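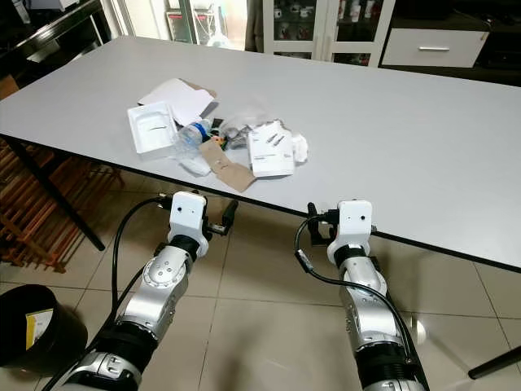 Workshop notebook, May
Bat bench, entry after the Jalia order

Started 8:40. Two jobs today: finish the moisture check on the maple billets, and find out why the bats for Jalia come out heavy at the handle side. I write it long this time, because in April my notes were too short and I could not read from them what I had done.

Moisture first. The billets from Fitzsimmons were stored on the rack near the back wall. I measured each one at both ends and in the middle with the pin meter. Most are inside the range we want. Three are too wet in the middle, although the ends look good. It is the same thing we saw with the winter delivery: the ends dry fast and the meter makes you happy too early. I marked the three with blue chalk and put them on the top shelf. Please do not turn these before June, also if the order is late.

Then the grain. For the ink dot test I sanded a small flat place on the handle area, put one dot of ink, and waited until it had run along the fibers. Two billets have a slope bigger than 3 degrees, so they cannot be game bats. I would keep them for fungo bats or for the trophy bats that the club in Mellis asks for every summer. The trophy bats are never swung, so the slope is not important there, but write it on the knob end in pencil, so that they do not come back to the good pile. This happened once already.

Now the Jalia problem. The team said that the new bats "feel slow", and two of their hitters went back to last year's bats after the second game of the season. I had one old bat and one new bat from the same model on the bench. The weight on the scale is almost the same. The balance point is not the same. I hung both on the pivot and measured from the knob. Strange for me was that the new one balances closer to the hands, so it should feel faster and not slower. I measured again with the bats turned around, same result.

After this I did the swing test on the pendulum, 20 swings each, with the pivot at the usual mark on the handle. The new bat has the longer period. So it really is slower to turn, even with the balance point closer to the hands. My explanation is that the mass is more at both extremes: a thicker knob and flare on one side, and the end of the barrel on the other side. The old bats had a deeper cup at the end. When I checked the cup with the depth gauge, the new one was clearly more shallow. The old template was worn, and I think we set the stop wrong when we changed the cutter in March.

To be sure, I took one new bat and cut the cup deeper to the old depth, then repeated the swings. The period came down, nearly to the old value. There is still a small difference and I believe it is from the knob. I did not touch the knob today because I wanted to change only one thing at a time.

11:30, lathe. The Hilach lathe has again the small vibration when the barrel part is roughed. I changed the speed in steps and the vibration is strongest in the middle of the range. Above and below it is quiet. For now I work with the lower speed for roughing and I go to the higher one only for finishing. The belt has a shiny side, it should be replaced. I put it on the order list with the counter at 3470 hours, so that we know how long the next one lives.

Finish. The second coat on the black bats was sticky this morning in the handle part. I suspect the humidity, it rained the whole night and the window was left open. The barrels are good. I gave them more time near the fan and at 3 in the afternoon they were dry to the finger but I would not pack them yet. The room showed 70 degrees and this is a fine temperature for the lacquer, so I do not want to make it warmer.

A thought about the ball test. We always drop the ball on the barrel in the sweet spot and listen, and everybody at the bench says this one sounds good, this one sounds dead. I do it too. But today I tapped the old and the new bat with closed eyes, mixed on the bench, and I could not say which is which. I would like to record the tap with the microphone and look at the frequency. It is maybe half a day of work. If somebody has done this already in the old shop, please write here where the files are.

What I would do next:
Set the stop for the cup again with the old Jalia bat as reference, not with the template.
Cut the cup on the rest of the Jalia bats before they get lacquer. The ones with lacquer need a talk first, the end has to be coated again and the color will not match perfectly.
Turn one bat with the smaller knob and put it on the pendulum.
Make a new template. The old one goes on the nail with a red tape, so it is not used by mistake.

Question for the others: do we tell the Jalia team what we found, or do we send first two corrected bats and ask how they feel? I prefer to send the bats without a word and let them hit. Hitters feel what they expect to feel, and if we say "now it is faster" they will all agree with us. But they play a home series soon, and it is also not nice to let them wait.

Stopped 5:15. Dust collector bag is full, I did not change it. Pendulum is still set up on the bench with the pivot tight, leave it so, I continue tomorrow with the knob.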